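Skolholm packing floor – staff meeting, Jan 12, 2022
Minutes by me, Anisa Sembiring (my turn again, so forgive the style!)

We started late as the Jenavov call ran over. December minutes approved, with one fix: it was Kavden who asked for the rubber mats, and they still haven't come.

Main item was the arm. Yanti Pelupessy went through what changes for us once it takes over block sorting from the bins. Nobody loses hours before summer, and she wants that written down, so there it is. The two night sorters move to checking and reloading, same pay grade. I asked who gets called when it stops at 3 a.m. and we went round and round on that one – for now it's the shift lead, with a call-out payment still to be agreed.

We also talked about the practice runs, which use the green and reddish-brown blocks in the metal bin with the KUKA. Several of us would like to sit in on one before we're asked to work next to it, and I'm all for that.
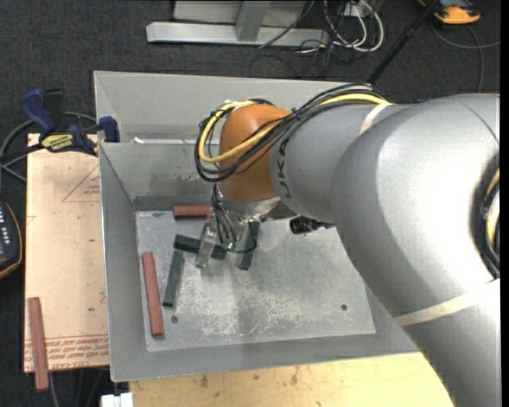 Fülöp said he didn't mind handing over the lifting, his shoulders have had enough of it, but he'd hate to end up watching a screen for eight hours and wanted the checking job rotated. Lots of nodding at that. Yanti will draft a rota with two-hour turns and pin it up by the lockers.

Training: 53 of us need the safety session, and the budget is $2,000, so it'll be done in house. Sign up with me, please – the sheet is still half blank.

Any other business: the microwave. Carried over.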